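Two robot trainers wanted at Tilahun (no robot background needed, I promise)

Hi! I'm Javiera Barrientos and I run the kitting room at Tilahun in Akarville. We pack small parts into trays and cups for repair shops, and since March we've been getting ready to hand the dullest part of that job to a pair of two-armed machines. I'm looking for two people to help me teach them.

I should say where I'm coming from. I packed kits by hand for years, and my wrists still let me know about it. When the plan was announced I was the loudest grump in the break room — ask Fergus McIver, he had to sit next to me. What changed my mind was getting a say in it. The packers pick which tasks go to the machines, and we've kept the inspection bench and the odd orders for ourselves because people like that work.

Most of your day would be spent in the simulator. You put on the gloves, you move your hands, and the hands on the screen move with you. You pick things up, drop them in the right place, reset the table and go again. When a run goes badly you write down why in plain words, and Hryhorii Vakulenko on the software side reads every note (he'll come and find you if he can't make out what you meant).

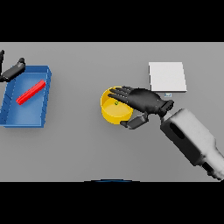 The rest of the time you're out on the floor with the packers, watching how they do it and asking nosy questions. Henok Wolde can close a kit faster than I can find the lid, and a lot of what he does never made it into our work instructions. I want it written down, with his name on it.

What does it pay? You start at $749 a week, with paid breaks away from the screen every hour. Gloves get tiring! Shifts run 7 a.m. to 3 p.m. and I'm not flexible on the start, sorry, the floor opens when it opens.

You'd suit this if you're patient, have steady hands and don't mind doing the same thing forty times before lunch. Packing, sewing, dental work, cake decorating, gaming — all good. If you already work at our Atcombe site you can apply too and keep your seniority.

To apply, leave a short note at the front desk or mail it to Sandro Russo in the hiring office, Room 615. Skip the fancy résumé if you don't have one. Tell me about a fiddly job you've done and how you got good at it. We'll invite people in for a paid half day with the gloves on, and you can quiz the packers while you're here.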